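Onix Picking Kit: The Gallery

Pendham, March 9, 2018

We sell a bin-picking kit called Onix. It consists of a gripper, a bracket to hang it on, software that decides where to grab, and a manual that has improved a great deal since people started reading it. You supply the arm and the bin. Most customers also supply the patience, at least for the first afternoon.

The pictures on this page go with the notes from our demo days in February. We didn't tidy up for them. Anybody who has bought automation from a brochure knows what a tidy picture is worth, and we would like you to be able to complain about the right things.

What it's for

Onix takes mixed objects out of a bin one at a time and puts them somewhere else. That is the whole trick. A four-year-old can do it, but a four-year-old is hard to bolt down and won't do 400 picks before lunch without wanting a snack.

The kit ships in 2 boxes. The heavy one is the gripper. The other one is the bracket, the cables and a bag of ties, and you will use every tie in the bag.

What it costs

The picking software is $3,000 a year per arm, with updates. The hardware is quoted separately, as it depends on your flange and on how many spare fingers you want. Order spare fingers. Bitar, our older kit, taught us a lot about spare fingers, mostly by post.

Setting up

Allow 15 minutes to mount the gripper and the rest of the day to route the cables. We have strong opinions on this and they are all in chapter four. Short version: leave more slack than looks decent, then turn the wrist slowly through its full range before you let the software anywhere near it.

The bin needs to stay put. Clamps from any hardware store will do, and so will tape on the floor if you want to know later whether somebody has kicked it.

At work

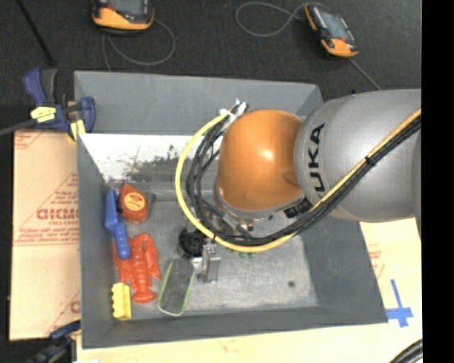

Onix doesn't ask for a model of each object beforehand, so our test bins get filled with whatever is lying in the office drawers. We like a mix of shapes that have no business together. A red-orange toy lobster with a claw in the air is a good customer for this, being all edges and no obvious handle, and it shares the bin with a blue plastic thing that does have a handle, laid over one corner of it. The narrow metal finger is down beside a dark rounded item with a light green rim. The arm is a KUKA, and the yellow cable looping around its orange joint is what chapter four means by slack.

What it won't do

Liquids, anything sharp, anything alive. Thin flat things lying on the bottom of the bin are a known weak spot – a sheet of paper will beat it every time. For those we sell a suction add-on named Pristo, which has its own page and its own list of complaints.

Demos

You can book a demo at our Pendham shop through the contact form. Bring your own objects, the more awkward the better. We give them back, usually in the same order.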